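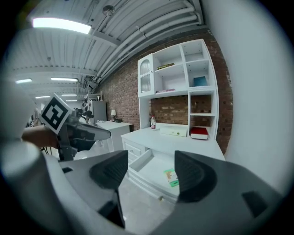

I finally sat down with the numbers for next year's gripper order, and the finger pads are going to cost more than I planned. The bodies hold up fine. The pads are what I keep replacing, and I had put down one set per gripper per year, a guess from May. Drawers are a big part of what we do, like the white one under the hutch with the little round knob, and I want spare pads on the shelf before we add more furniture. So the line for pads goes from 244 dollars to 794. Masteck sells them in packs of 48, and I would rather buy one pack too many than stop for a week.

Printed markers are cheap and I'm leaving that line alone. Cables are not. Dumitrescu quoted 264 for a set with better strain relief – more than I wanted to pay, but I'll take it.

The second cabinet from Wirelthorpe is on hold. Shipping was nearly as much as the cabinet, and I haven't measured the doorway yet. If anyone has ordered from Wultness instead, tell me how long it took.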